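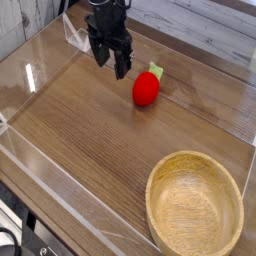 Can a Robot Tidy Up Yet?

Putting toys away is a chore most children can do by age 3. For a robot, it is still hard work.

A robot must first find the toy. Next it must decide where to hold it. Soft toys change shape when they are squeezed, and a robot may grip too hard or miss - even when the toy is lying still.

Robots can now do some simple chores, such as moving one object into a bowl. A messy bedroom is much harder, and people still need to help.

Words to know
Gripper: the part of a robot that holds things.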